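Section 5. Comparing fingertip pads on the desktop PC task

Welcome to the fun part! By now your gripper should be bolted on and homed, and the wrist camera should be giving a steady picture. If the arm still drifts when idle, go back to Section 4 before you carry on.

The Zodeswood bench uses a computer tower on its side, a grey fixture plate and a ribbed metal back wall. It is a lovely test for a gripper, as a processor and a drive caddy ask for very different things from the same pair of fingers.

5.1 Checking the grip at the fixture plate

1. Load the Jilla profile in the Koubek controller and set the closing force to 25.
2. Bring the fingers up to the blue plastic part at the right of the plate. Keep the wrist square to it.
3. Close slowly and watch the wrist view. You want a pad on either side of the blue part, with the processor well clear to the left.

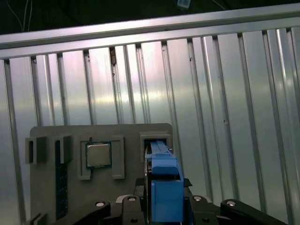
Kvido Mikuš: I'd start lower than 25 with new pads. Mine marked the plastic on the first day, and I got the same hold at a much gentler setting once I'd wiped the pads down.

Good advice, and we have tried it since. If your pads are fresh out of the bag, wipe them with a dry cloth, begin at half the force and work up in small steps.

CAUTION: Never change the closing force while the fingers are shut on a part. Open first, back away, then enter the new value.

5.2 Working inside the tower

4. Switch the Weleck camera feed to full size. The inside of the case is crowded, and the little preview hides the cables.
5. Set the arm speed to 60 or lower. (Yes, it feels slow. Give it a few runs and you'll be glad of it!)
6. Come in at an angle, so that the outer linkages stay clear of the power supply while the fingers meet the blue caddy.
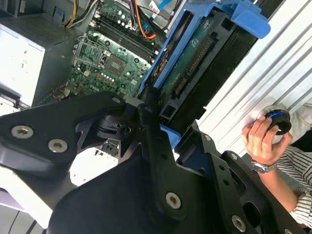 The outer linkages swing wider than you might expect as the fingers open, so leave yourself more space on the way out than you needed on the way in. With the Jilla pads we can open a little less and still let go cleanly, and that one small change made the whole exit much easier. Try it with both sets and write down the smallest opening that works for each.

7. Back straight out until the mount stops covering the parts you need to see.
8. Before the next run, look over the cables, the socket and the drive bay from this distance. 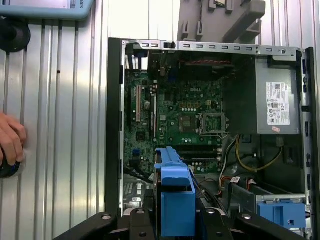 Tower on its side, panel off: empty processor socket, memory slots and blue drive brackets.

NOTE: If the controller shows code 1407, it has lost the camera, and the arm will hold where it is. Reseat the camera plug at the wrist and press Resume. You don't need to home the arm again.

5.3 Swapping the pads and repeating

9. Move the arm away from the bench, press Hold and undo the 2 pad screws. Fit the other pads with the gridded face inwards.
10. Run the finger check with nothing between the pads. They should meet evenly from top to bottom.
11. Return to the plate and line up the fingers below the processor and the drive.
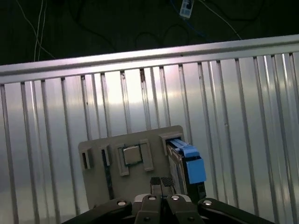 12. Repeat steps 2 to 8 with the same force and speed as before, and save the run under a new name. Put the pad type in the name, or you'll be guessing later.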